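Looking after the Lam - frequently asked questions
Plestevo bench robotics, Prisstead site
Last updated October 3, 2018

These are the questions that land in our inbox most often, in no order except the one they annoyed us in. They apply to the Lam handheld gripper set and the bench it works on. If yours isn't covered, try the Kalano manual first. It's longer than this page and much more polite.

Where do I start in the morning?
With the fingers. Wipe both of them with a dry cloth, open and close the gripper a few times by hand, and listen. A healthy Lam makes a sound like a stapler in another room. Anything crunchier, stop and look for grit in the slide.

How often do the finger covers need replacing?
Every 18 shifts, or sooner if one has gone shiny. Change both at once. A new cover opposite an old one will turn everything you pick up, and you will spend the afternoon blaming the software.

Can I wash the covers?
You can. They won't thank you. We had a set go through somebody's washing machine in January and it came out fitting a much smaller robot.

What should I use for the grip check?
Thin printed paper and a light box. Paper shows up a finger that closes late, and a box shows up one that closes crooked. We like big glossy school charts, the sort with continents and orbits on them. Metal test blocks are too forgiving - the Lam will hold one of those with a loose screw and a bad attitude.

Printed sheets and a box at the bench:
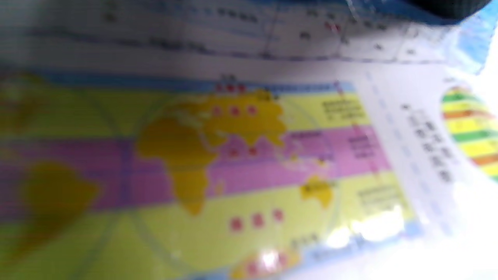
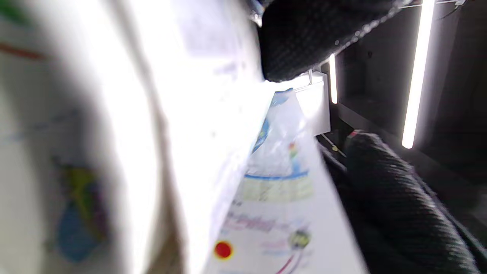
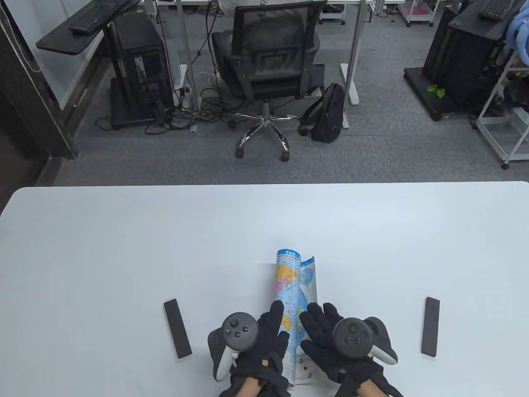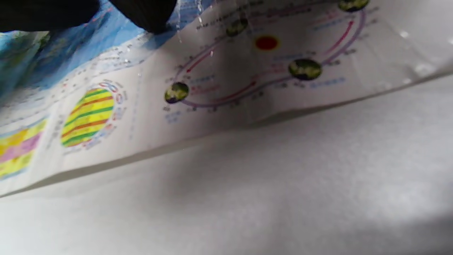

My gripper camera gives me mush up close. Is it broken?
Probably not. Clean the lens, then hold the gripper a forearm's length from the table and see if things sharpen up. If they do, you were too close. If they don't, check the lens ring, which likes to unscrew itself over a weekend. Turn it until the picture is good, add one drop of the blue threadlocker, and resist the urge to add four.

It drops things on the left side only.
Swap the covers left to right. If the fault moves with the cover, replace the pair. If it stays where it was, the finger screw is loose. There are 2 screws per finger and both want the small hex key that was in the drawer this morning.

What does error 407 mean?
The gripper was told to close and doesn't believe it did. Nine times out of ten the connector has worked loose. Power down, push it home until it clicks, power up. On the tenth time, the cable is worn where it leaves the housing and wants replacing. Tape is not a repair, though we do admire the quantity some of you use.

Do I have to recalibrate after changing a cover?
Yes. Run the open-close routine from the maintenance menu with nothing between the fingers. Nothing includes your own finger. The routine is slow and has no progress bar, so go and get coffee.

Can I lend our spare gripper to another bench?
Only if you write it on the sheet by the door. We currently own 4 spares and can find three.

Who do I call if none of this works?
Send the serial number and the error code to the Prisstead service desk. "It's doing the thing again" will be read with sympathy and put at the bottom of the pile.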